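Small Premises Safety Board > Alarms and Detection > Heat or smoke in a workshop kitchen?

kettle_and_toast
6 August 2019
Hello all! First proper post. I've taken on the lease at a shared workshop in Elton and I'm loving it, but the alarm side is new to me. There's a kitchenette open to the main room and the smoke detector goes off every time anyone does toast. Can I swap that one for a heat detector? Panel is a Rultunden two-zone, fitted by the last lot. Log book goes up to entry 103 and then stops.

Cuervo
Welcome! Yes, heat in the kitchen is the normal answer and it'll transform your mornings. Check the base is the same family as the head first. On the older Rultunden panels the heads twist off but the bases differ, and a wrong one just shows as a fault on the zone.

dampriser
Disagree slightly. If it's open to the main room you don't have a kitchen, you have one big room with a toaster in it. Take the smoke head away and you've lost early warning for the whole end. I'd move the toaster.

Cuervo
Moving the toaster is fine until someone moves it back! Heat head over the worktop, smoke head further into the room. Both on the same zone.

Marleny Ccori
I look after alarms in 2 buildings much like yours and did this last September. Went with Cuervo's layout, using a Gilivport heat head, and I'm so pleased with it. Not one false alarm from the kitchen end. Do get whoever services the panel to do it though, and have them write it in the book. Your insurer may ask.

dampriser
Fair enough if there's a second head. The first post only mentioned one.

kettle_and_toast
Brilliant, thank you! There is a second smoke head, by the roller door, so a good way off. Part number inside the kitchen one ends 826, if that means anything?

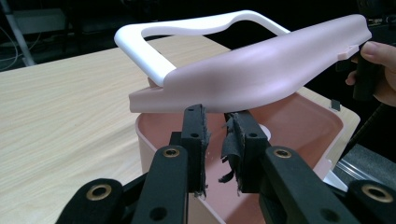
Bench end, Elton

Cuervo
826 is the smoke head, so the base should take the matching heat one. Ring the supplier and read them the whole number, they're usually lovely about it.

dampriser
I'd still want a smoke head nearer than the roller door. Smoke has to travel the length of the room before anything wakes up.

Marleny Ccori
Agree with dampriser there, add one in the middle. It's one more head on the loop and well worth it!

kettle_and_toast
Right, one heat, one extra smoke. Is the weekly test still just the key and one call point?

Cuervo
Yep, different call point each week, and start the book again at 104.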